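Reading 3: Why Cloth Folds the Way It Does
Notes for Drawing Drapery, instructor Kanchan Mishra

Last time we looked at cloth hanging from a single point. This week we lay it down flat, and I think this is where drapery gets really fun! Students often expect flat cloth to be the boring part of the course, and then they spend a whole evening on one sleeve.

Start with the idea of tension. A fold begins wherever cloth is pulled, pinched or held up, and it dies out where the cloth is free to relax. Before you put down a single line, find the points where the cloth is being held and the points where it is resting. Mark them lightly with a dot. Every long fold in your drawing should travel from one of those dots toward somewhere quieter.

Next comes thickness. A sheet of paper folds to a sharp line, but a knit rolls over itself. Beginners draw the edge of a fold as one hard stroke and the cloth turns into cardboard. Try two soft edges with a band of middle tone between them, and save your darkest mark for the small gap where one layer sits on another. 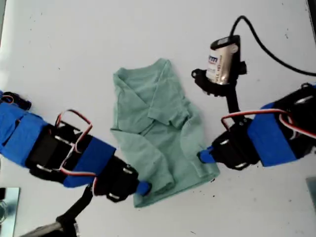
Pale cloth is the hardest test of all this, and my favorite. The whole range of tone can fit between white and a light gray, so press too hard once and you've lost it. With a mint-green T-shirt on a white tabletop, the faint shadows along the folds do most of the work. Look at the diagonal crease where the short sleeve turns in across the chest, then at the rolled edge on the left, which bulges out toward the lower corner. The crease wants a thin line that fades. The roll wants almost no line, just a slow change of tone – go gently!

Homework: three studies of one shirt, 20 minutes each, refolded between studies. Use a soft pencil on smooth paper and leave the eraser in your bag for the first one. Danilo Padilla has the key to room 711 if you need table space in the evening. Bring all three sheets to class, including the one you don't like.

Next reading: cuffs, collars and other stiff edges.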